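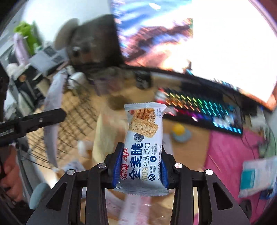
17 March 2020

Gas meter read at 07.40, then the water. The boiler pressure had dropped again overnight, so I topped it up from the filling loop and marked the gauge with pencil. If it falls below the mark by tomorrow the fault is in the pipework and the expansion vessel can be left alone.

Spent the morning on the sourdough log. Loaf weight before baking 539 g, after baking and an hour on the rack 503 g. The loss is lower than in January, when I was still using the old Stoment oven with the fan on throughout. Crumb tight near the base. The next one gets a longer final prove and the same flour – Palleo strong white, no rye.

Makis Triantafyllou rang at eleven. The Huvholm walk is off and the deposits will be returned. He wants the route notes anyway, so I typed up the first half and sent them.

Lunch at the desk, soup and a wholegrain bar.

Kavinda Weerakoon's book on canal locks finished, apart from the appendix. His figure for the upper pound disagrees with his own table on the facing page. Wrote to him.

Walked 2,000 steps after dark, to the lock-up and back. Boiler gauge at ten: still on the pencil mark.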